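Bronska Building – Fit-Out and Storage Meeting
Tuesday, January 28, 2025

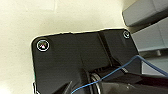
Present: Mahsa Tabrizi (chair), Shahab Heydari, Siamak Esfahani, Pouran Ghasemi (minutes)
Apologies: Mehrangiz Ghorbani

## 1. Previous minutes

Accepted with one correction. Item 4 should read "shelf depth", not "shelf height". Pouran to reissue.

## 2. Workbenches

Shahab reported that the Stollari quote is in. Bench height is fixed at 800 mm. The depth offered is 700 mm, the same as the present benches, so the wall sockets can stay where they are.

Siamak asked whether the tops could be drilled on site for cable grommets. Stollari will drill before delivery if given a drawing. Drilling on site voids the surface warranty. Agreed to send a drawing showing one grommet per bench, rear left corner, 50 mm diameter.

Mahsa noted that the rear left position clashes with the drawer unit on the bench nearest the door. That bench to have the grommet at rear right.

**Action:** Shahab to send the drawing and confirm the order.

## 3. Small parts storage

The labels on the parts drawers do not match the parts list. Screws are filed by length in the upper cabinet and by thread in the lower one. Pouran proposed thread first, then length, in both. Agreed.

Washers and spacers remain in the shallow drawers. Mixed tins are not to be returned to the cabinet. Anything unsorted goes in the tray by the sink until it has been checked.

Siamak will not have time to relabel before the benches arrive. Mahsa accepted this – the cabinets have to be moved for the delivery in any case.

**Action:** Siamak to print new labels. Pouran to update the parts list.

## 4. Cables

Loose cables are still being left across the benches at the end of the day. Data cables to be coiled and hung on the wall hooks. Power leads go in the bottom drawer. Shahab asked for a separate hook for leads with damaged connectors, to be marked with red tape. Agreed.

## 5. Move from Grerkach

17 crates remain at the Grerkach store. Mehrangiz sent a written note stating that the contents lists are complete except for two crates of bench fittings. The lease on the store runs until September. Mahsa would prefer to have it cleared well before then.

Rashti can collect with one van if the crates are stacked at the loading door. Date to be set once the benches are in.

**Action:** Mehrangiz to finish the two lists. Mahsa to contact Rashti.

## 6. Any other business

The overhead light above the second bench flickers. Shahab to replace the tube.

Next meeting to be called by Mahsa when the Stollari delivery date is known.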